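How I Finally Got My Butcher-Block Desktop Under Control

I do everything on one big slab of butcher block. Bills, birthday cards, the grocery list, the odd bit of glue work. For a long time that meant everything lived on it too, and by the middle of any given month I couldn't have told you where the stapler was if you'd paid me.

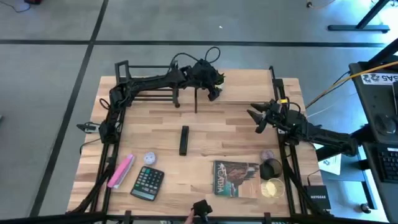
So last August I sat down with a cup of coffee and worked out a routine. It takes me nearly 30 minutes the first time through and a lot less after that, and I've stuck with it ever since (which, if you knew me, would surprise you!). Here's how I do it.

What you'll need

A soft cloth, a mild dish soap, a bit of mineral oil, a shoebox or two, and a small tray. I use a Pirkance tray I got on clearance, but a baking sheet works fine. You'll also want a trash bag within reach, so you don't wander off to the kitchen and start emptying the dishwasher. Ask me how I know.

Step 1: Clear one half

I used to sweep the whole works onto the floor and start fresh, and then I'd have a mess on the floor and no energy left. Now I slide everything to one side and deal with the empty half first. Wipe it down with the cloth, barely damp, going along the grain. Dry it right away with the other end of the cloth. Butcher block doesn't like puddles.

Look for ink while you're down there. Marker on bare wood is a pain, and the longer it sits the worse it gets. Try soap first. If that doesn't budge it, a little rubbing alcohol on a cotton swab usually lifts most of it, then wipe again with plain water. Test a spot in the corner before you go at the middle. I didn't, once, and there's a pale patch under my lamp to prove it.

Step 2: Sort the small stuff

Pick things up one at a time and put each one in a pile. I keep 3 piles:

Use it every day
Use it sometimes
Why do I own this

The calculator is a daily thing for me, so it gets a permanent place at the front where I can reach it without looking. I'm old-fashioned about this. I know the phone does sums, but then I pick up the phone and twenty minutes later I'm reading about somebody's kitchen remodel.

Markers and pens go in the sometimes pile unless you're in the middle of a project. Take every cap off and scribble on scrap paper. If it's dry, out it goes, and don't put it back in the cup hoping for better days. Store the good ones lying flat. I've had a pink one going for ages this way, and pink is the color I go through fastest because I mark all the due dates with it.

Then there are the little oddballs. Rubber balls, crumpled bits of packaging, a button, one battery. Give yourself one shoebox for these and no more. When the lid won't close, you have to get rid of something.

Step 3: Give tall things a home

Anything tall and narrow standing in the middle of a desk is going to get knocked over by an elbow, at least if it's my elbow. Lay it down or move it to the back. I had a Grekow pen tower for years and must have picked up its contents a hundred times before I thought of shoving it against the wall.

Step 4: Do the other half

Same again: slide, wipe, dry, sort. It goes quicker because you've already made your piles.

Step 5: Oil it if it looks thirsty

Drip a little water on the wood. If it beads up, you're fine and can skip this. If it soaks in, wait until the top is completely dry and rub in a thin coat of mineral oil. Leave it overnight and buff off whatever's left in the morning. I do this every 3 months or so. Keep paper off it until it's been buffed, or you'll have a see-through electric bill.

Keeping it that way

Before supper I put back whatever I've had out, and the tray takes anything I'm halfway through. If the tray is full, I don't start something new until I've finished one thing on it. I break that rule in December, when the wrapping paper comes out and all bets are off.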